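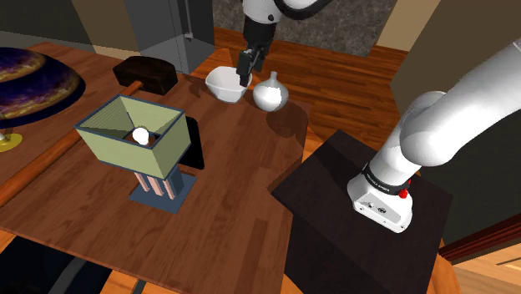 Forum Enseignement supérieur > Accompagnement des étudiants > Décrochage en première année

Appels aux absents : à partir de quand ?

pierre_l2
Bonjour. Je suis référent de première année à Traltbridge, 275 inscrits en licence de gestion. On nous demande d'appeler tout étudiant absent deux semaines de suite en TD. L'an dernier on attendait un mois. Vous faites comment chez vous ?

mcf_ouest
Un mois, c'est trop tard. Chez nous ceux qui partent en février ont déjà lâché en octobre. On appelle dès la deuxième absence, sur liste tirée de Melter.

tutrice38
Pas d'accord avec la deuxième absence. On l'a fait un semestre et la moitié des appels tombaient sur des gens grippés ou qui avaient changé de groupe sans prévenir. Les tuteurs en ont eu assez. Un mail d'abord, le téléphone ensuite.

pierre_l2
Les mails ne sont pas lus. Sur 237 envoyés l'année dernière, 10 réponses.

tutrice38
Envoyés par qui ? Si c'est l'adresse générique de la scolarité, je comprends. Signé par le chargé de TD, on a nettement plus de retours.

Perić
Même constat à Clistdale. Par contre attention à l'export Melter, il compte absents les dispensés d'assiduité. Il faut les retirer à la main — les salariés n'apprécient pas du tout d'être relancés.

mcf_ouest
Il y a un filtre pour ça, onglet Statuts.

Perić
Il ne marche que si la scolarité a saisi la dispense. Chez nous c'est fait en novembre.

pierre_l2
Bon, je vais proposer un mail du chargé de TD à deux absences et un appel à trois. Reste à savoir qui paie les heures des tuteurs.

tutrice38
Chez nous c'est sur le budget de la composante. Demande avant la rentrée, après c'est bouclé.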